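Section 4. Setting up the Flidow bench mill and getting through the first few grinds

21 June 2020
Shares 24 Comments 3

Rewritten by Unnur Bisgaard from the old Hedegaard sheets. Covers the Flidow with the round hopper only. If yours has the square hopper you want the Pallico section, different burrs, different dial, don't mix them up.

Parts list and unpacking are in Section 3. Go back if you haven't ticked everything off. Missing washer = don't run it.

4.1 Where it goes

1. Pick a bench that doesn't rock. Push down on one corner with your palm. If it moves, wedge the leg or use another bench.

2. Keep a hand's width clear at the back for the vent. More if there's a curtain.

3. Not next to the kettle. Steam gets in the hopper and the flour cakes on the stones. Same goes for the rice cooker and the dishwasher door.

4. Plug straight into the wall. The motor draws 800 watts and old powerboards don't like it on start up. If you must use an extension lead, uncoil it the whole way.

5. Switch on the mill OFF before the plug goes in. It's the rocker on the left side, under the lip. Easy to knock when you're carrying it.

CAUTION: the mill walks on wet stone benches. Dry the bench, dry the feet. A folded tea towel underneath is NOT a fix, it blocks the bottom vent.

4.2 Fitting the stones

6. Unplugged. Check again.

7. Turn the hopper anticlockwise until it clicks, lift straight up. It'll feel stuck the first time. Keep it level, don't lever it with a knife.

8. Lower stone is already seated from the factory. Give it a push with two fingers, it shouldn't wobble. If it does, nip up the centre screw with the small key, quarter turn and try again.

9. Upper stone goes in with the notch facing the chute. There's only one way it sits flat. If it looks crooked it is crooked.

10. Hopper back on, clockwise till the click. No click, no start. There's a lockout switch under the rim and it's fussy, a few grains in the groove will stop it. Brush the groove out with a dry pastry brush.

11. Dial to coarse before you switch on for the first time. Always coarse to start. Stones touching with no grain between them make a horrible ticking sound and you'll take the faces off.

NOTE: a light tick when you're on the finest setting with the motor running is normal. Back it off one notch from there and that's your working fine.

4.3 Clearing run (don't skip)

First grind is to throw away. The stones come with dust on them and a bit of grit.

12. One cup of plain white rice in the hopper. Cheapest you've got. Not basmati, not brown, brown is oily.

13. Bowl under the chute. Any wide bowl will do, as long as the rim clears the spout. Cloth cover over the top if you don't want flour on everything.

14. Motor on, THEN open the hopper gate. Other way round jams it.

15. Let it run right through. You'll hear the pitch go up when it's empty. Off straight away.

16. Chuck the rice flour. Compost is fine. Chooks no, not the first lot.

17. Do it again one notch finer. If the second lot still looks grey, a third. Most people need two.

18. Wipe down whatever you caught it in. Dry paper towel first and then a damp one, flour plus water sets like glue on plastic.

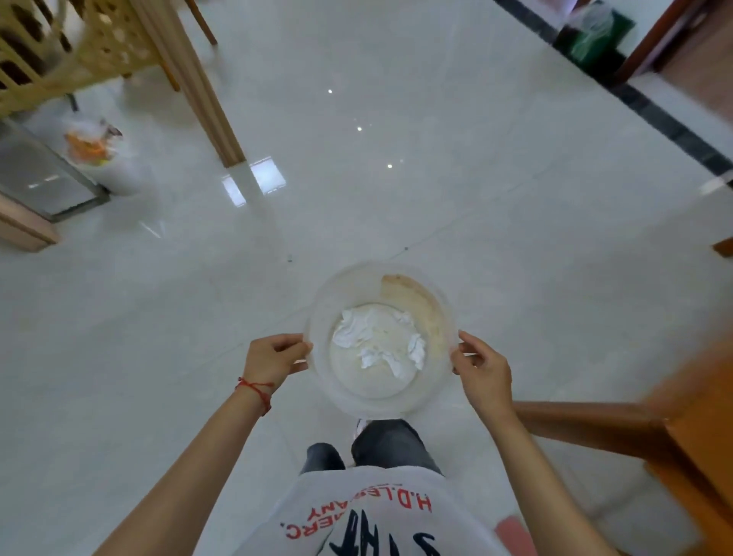
19. Brush out the chute. Long brush, bristles up the spout, twist. Tap the side of the body with your hand and brush again, there's always more.

4.4 First proper grind

20. Weigh your grain before it goes in, not after. Weight in is very near weight out once the stones are bedded. The test batch for this guide is 347 grams of hard wheat, which is an odd number but it's what fits the hopper to the inner line with no heaping.

21. Pick it over. Stones, bits of stalk, anything shiny. Spread it on a tray under a good light. One pebble will chip a stone and chips aren't covered.

22. Grain has to be dry. Bite one. Should crack clean, not squash. Squashy grain goes in a very low oven with the door ajar and then has to cool right down before milling.

23. Dial to five. Motor on, gate half open.

24. Listen for the first bit. Steady hum is good. If it labours, close the gate a little, let it catch up, open again. Don't poke anything down the hopper. Not a spoon, not a chopstick.

25. Stop halfway and feel the flour. Warm is ok. If it's too hot to hold a pinch of, coarser setting and slower feed. Give the motor a rest between batches as well, same length as the batch you just ran.

26. Finish the batch, close the gate, motor off, unplug.

Fresh flour drinks more water than shop flour. Expect that. It also goes slower to take it up, so mix, leave it, then decide if it needs more. People add too much water at the start or too much flour at the end and blame the mill.

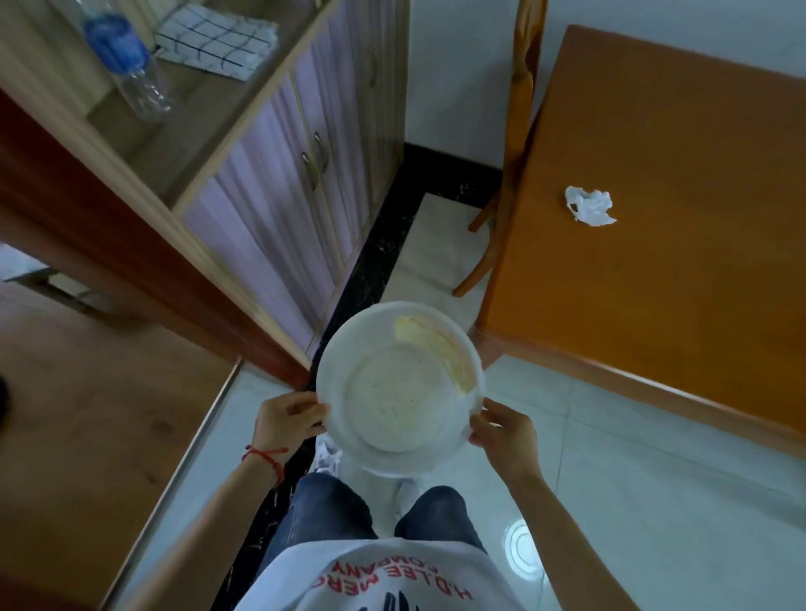

27. If you're sifting, do it while the flour is still a bit warm, it goes through easier. Keep the bran, it's good for dusting tins. Fine sieve for cakes, medium for bread, don't bother for flatbread.

28. Write the setting on the bag. Masking tape and a pen. You won't remember it next week.

Settings to start from, yours may be a notch either way:

Wheat, bread: five, then four if it feels gritty
Wheat, cakes: three
Rye: five, slow feed, it's a bit sticky
Oats: hulled only, six, small handfuls
Chickpeas: crack them at nine first and run them again at five
Popcorn maize: NO. Too hard for this one whatever the box used to say
Anything oily (linseed, sesame, nuts, coffee): NO, glazes the stones

4.5 Test batch

Worth doing once so you know the flour's right before you grind a big lot. Plain dough, no yeast, no fuss. Ingvar Vigfúsdóttir's method from the Clikinside workshop notes, shortened.

29. Tip the test flour in a big bowl. Pinch of salt. Spoon of oil if you like.

30. Add warm water a splash at a time, stirring with your fingers. Stop when there's no dry flour left on the bottom.

31. Cover and walk away. Long enough to have a cup of tea and wash up.

32. Knead until it stops sticking to you. If it tears when you pull it the grind is too coarse, go one finer. If it's slack and shiny and won't hold a lump at all, probably too much water rather than the mill. Make it again drier before you touch the dial.

33. Pinch a bit off and rub it between finger and thumb. Sharp bits = bran too big. Sift or go finer. Sand = not flour, that's the stones, go back to 4.3 and do the clearing run over.

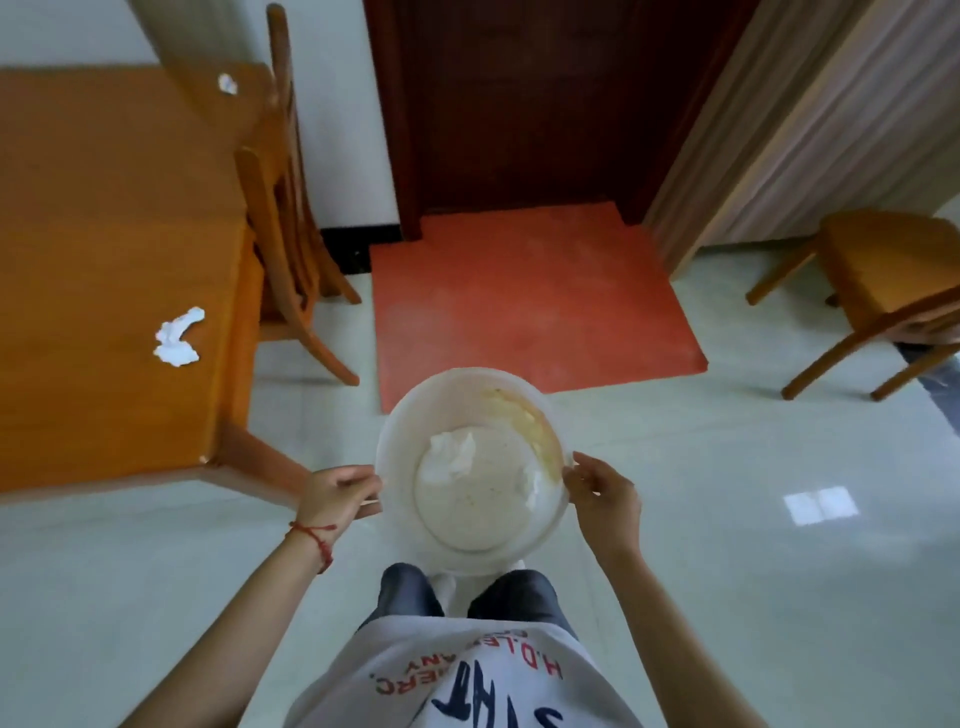 34. Cook a small piece in a dry pan, both sides. Taste it. Should be nutty and a bit sweet. Bitter means old grain, and no setting fixes that. Musty means damp grain, bin the lot and check the tub it came out of.

35. If the taste's good and the texture's good you're set up. Note the dial number on the inside of the front cover of this guide, there's a box for it.

4.6 Cleaning after each use

Dry cleaning only for the mill itself. Water never goes near the stones. If somebody has already washed them, stand them on edge somewhere airy for 24 hours, longer in winter, and then run rice through before anything else.

36. Unplug. Hopper off. Lift the upper stone out.

37. Brush both faces outward from the middle, following the grooves.

38. Caked flour in the grooves: wooden skewer. No metal, no wire brush. Still stuck, leave it and run a handfull of rice on coarse, it'll usually shift.

39. Hopper and cover can be washed in warm soapy water by hand. Dry fully. Overnight is best. The dishwasher warps the rim and the lockout stops working.

40. Bowls, spoons, the tray: cold water first, hot sets the dough on. Soak and then scrape with something soft. A bread scraper is ideal, or the edge of an old plastic lid.

41. Do the bench last. Flour gets further than you'd think, check behind the mill and along the front edge. Dry wipe, put the paper in the bin, then a damp cloth.
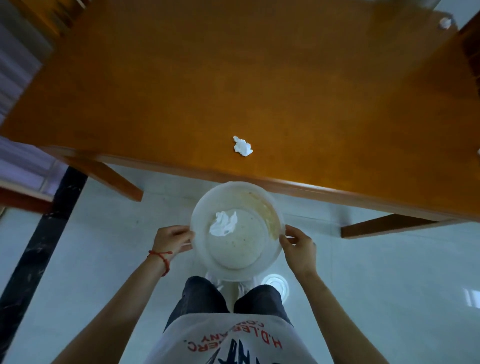
42. Leave the hopper sitting loose on top overnight, not clicked, so the inside can air. Click it on in the morning. In humid places leave the gate open as well.

CAUTION: weevils. They love a mill with a bit of flour left in it. If it's going away for more than a fortnight, clean properly, bag the stones seperately, freezer for a couple of days if there's room, let them come back to room temperature in the bag before you open it.

4.7 If it won't go

Nothing at all - try another appliance in the same socket. Then the hopper click. Then the reset button underneath, press till it gives.

Hums, doesn't turn - grain caught between the stones. OFF, unplug, dial to coarse, hopper off, tip it out upside down over the sink. Don't keep trying the switch, that's how motors get cooked.

Stops mid batch - thermal cut out. Leave it about an hour. Vent clear? Feed too quick?

Flour coming out the side - the seal ring. It's the grey one, sits under the upper stone. Part 1361, ask for it by number, the smaller ring looks the same in the bag but won't seal.

Ticking that wasn't there before - back the dial off. If it still ticks at coarse, take the upper stone out and look for a chip.

Smells hot - new mills smell a bit for the first few runs. Smoke is different. Unplug, leave it unplugged.

Re-bedding the stones is every August in the service table, Section 6. You'll need the small key again so tape it to the cord.

Like 24 Share Comments 3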